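# Cable-handling robot takes shape at Atport shared workshop

November 9, 2021

A robot arm that can pick up a cable, hold it straight and lay it where it belongs is the goal of a build now filling a bench at Trelladstead, the shared workshop in Atport, and the people working on it could hardly be happier with how it is coming along.

The project is called Pludidine. It started in March as a sketch on the back of a parts list, when Nikola Tokarz got tired of wiring up small control boxes by hand and wondered out loud how much of the job a robot could take over. A few members answered, one of them offered bench space, and by the end of that evening there was a shopping list.

"Everybody shows you robots picking up blocks," Tokarz said. "Blocks are great! But a block stays the shape it was when you grabbed it. A cable has its own ideas. You move one end and the other end goes off and does something else, and that's the part I find so much fun."

The work happens on a big black breadboard table, the kind used in optics labs, with a grid of holes across the top. Tokarz found it secondhand for $399 and still talks about the price with a grin. Having holes everywhere means a bracket or a post can be moved a little in any direction without drilling anything, and on a build that changes as often as this one, the table has already earned its keep.

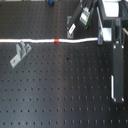
*The cable stretched across the breadboard at Trelladstead, with its red band about midway along. A light gray metal bracket rests on the table just below it.*

The white cable has a short band of red on it, and that little bit of color gets a lot of attention. Tokarz wants the software to learn where the band is and use it as a landmark, so the arm knows which part of the cable it is dealing with and how far along it has to go. Plain white cable on a dark table is easy enough to spot, she said, but one stretch of it looks just like the next.

The first goal is modest. The arm should take hold of the cable, pull it out to a straight run, and bring it down to a set height above the table. After that come the brackets. The plan is to guide the cable past one metal bracket and then another, following a route that somebody picks on a laptop beforehand. Tokarz has set the bar at 80 clean runs out of 100 tries before she'll let anyone call the routing finished.

Getting the grip right has taken up most of the fall. Grab too hard and the insulation gets marked, too soft and the cable slides out as soon as the arm pulls. The team went through a whole drawer of printed finger pads before settling on a shape they like, and the rejects now live in a coffee can by the door, where visitors are welcome to take one home.

A good share of the bracket work traces back to Ziółkowski, the small metal shop down the street, which let the group dig through its offcut bin and bend a few pieces on its brake. The shop asked for nothing in return except an invitation to the first full demonstration, and it has one.

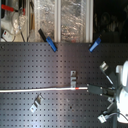 *The gripper end of the setup, with the cable running off to the left and two silver metal brackets on the board. Blue clamps sit along the board's edge.*

The software side is moving along too. Each attempt is logged, good or bad, and the log is nearly 1000 entries long. Members take turns going through it after hours with a pot of coffee and sorting the misses by what went wrong. Slips are the biggest pile. Next come the tries where the arm went to the right place at the wrong angle, and Tokarz is sure a good number of those can be cured with a better starting pose (she has a notebook page full of candidates and is itching to try them all).

What has surprised her most is how many people stop to look. Woodworkers on their way to the band saw end up standing at the bench for half an hour, and a couple of them have started coming in on build nights. One suggested a change to how the brackets are spaced that is now part of the plan.

"I'd been staring at that layout for weeks," Tokarz said. "He looked at it over a sandwich and said, why don't you give the cable more room before the turn? So we're going to give it more room before the turn."

The group hopes to have routing past both brackets working well enough to show by next March. When that's done, the wish list includes pushing a connector into its socket, which Tokarz calls the really good part, and handling a thinner, floppier cable. All the drawings and code will be shared with other workshops once they've been cleaned up.

Build nights are open to anyone in Atport, members or not, and no robot experience is needed. The team could especially use people who like printing small parts or reading through logs. Ask for Tokarz at the Trelladstead front desk.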